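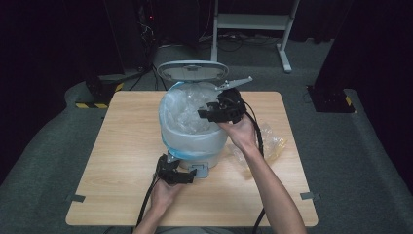 July, evening

Rubbish weighed before collection. Kitchen and packing waste for the week came to 8 kg, nearly all of it film and cardboard. The Bremholm collection still refuses film, so it goes in the general sack and I pay for it by volume, which is a poor arrangement for a material that is mostly air. If I fold it flat and tie it, the sack holds much more. I have been too lazy to do this and will start tomorrow.

Main work today was the rainwater tank. The level had dropped 40 mm since the last entry with no draw-off, and evaporation cannot account for that with the lid on. I dried the outside with an old towel, dusted the lower joint with talc and left it. By half past two there was a dark line under the outlet fitting on the side facing the shed. So the leak is at the washer and the tank wall is sound. This is the better of the two results.

Drained down to below the outlet. I had expected to lose all of it but got most into the two barrels and the watering cans, and the rest went on the beans. The old washer had gone hard and had a flat on one side where the nut had been done up crooked, probably by me. The Sowerby catalogue lists a replacement in two thicknesses. I had the thinner one in the drawer. Fitted it dry, hand tight plus a quarter turn, no sealant. The instructions that came with the tank say to use no sealant on rubber and I ignored this last time.

Refilled one barrel's worth by bucket to put a little head on the joint. No mark in the talc after an hour. Will look again first thing, as a slow weep would not show so soon.

While the tank was low I cleaned the inlet filter. Moss, roof grit, one snail shell. The mesh is torn near the clip for a length of 27 mm. Folded the edge over and stitched it with fishing line. It will do until autumn, when the leaves start and the load on it goes up.

Gauge read nothing this morning, nothing this evening. Radio gave rain for Ondach and the high ground but the last three of those forecasts came to a few drops on the path. The butt by the back door is down to the tap. If there is no rain by the end of the month I shall have to water the squash from the mains and keep the tank for the seedlings, which do badly on hard water.

Pump: ran it for 20 minutes to move water between the barrels. Current steady, casing warm, a slight knock at start that was not there in spring. Could be air in the suction line. The line rises over the step before it drops to the pump, so air would collect at that point. I could re-route it along the wall with one more elbow. Drew this out on the back of the seed order and it looks possible without cutting the long piece.

Letter from the Prorkcombe allotment people, asking again whether I want the spare tank. Measured the gap behind the shed and it would go in if the compost bay moved. Have not answered.

To get: elbow, two hose clips, mesh, talc.

Bed late. Left knee bad from kneeling on the slabs.

Back to top | All entries copyright the author | Contact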